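Wednesday, December 30, 2020

I keep a notebook of things to say to myself when I don't want to write. It started in January with one line, copied from an email by Gyula Győri, who edits the newsletter at Hania. He had turned down my draft and ended with "Send me the next one anyway." I taped that to the monitor and it's still there.

The notebook is up to 50 entries now. Most of them are dull. "Open the file" is number 6. "You can fix it tomorrow" is in there twice, once in pencil. I tried the big quotes from dead authors first and they did very little for me. I would read them, agree with them and go make toast.
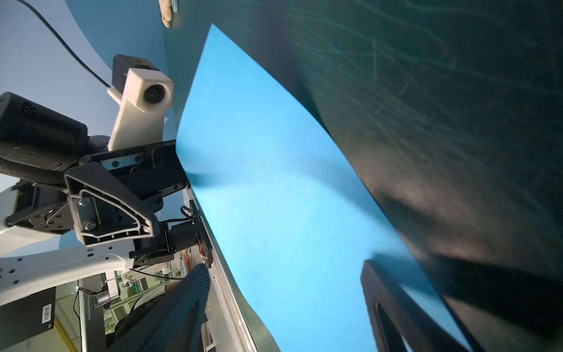 What works better is a short order with a small job in it. My most used one is "Write the bad version." I said it out loud before every post this fall, and I got 13 of them finished, compared with four the year before. The longest came out at 1079 words and probably should have been half that.

Sutrisno Ngau, who I trade drafts with, does it differently. He writes his lines as questions, like "What did you leave out?" I borrowed that one for second drafts. It's no good for first drafts, at least for me - I start listing everything I left out and then I have no draft.
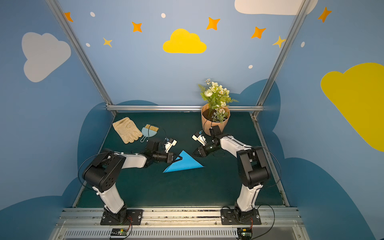 Blue paper, folded into a triangle.

I also throw lines out. If I've read one every morning for a month and my eyes slide past it, it gets crossed off. "Done is better than perfect" went that way in the spring. So did anything with the word "journey" in it.

For next year I'm moving the whole thing to index cards, one line to a card, so I can pull one without seeing the rest. The first card is already written. It says "Sit down before you check the mail."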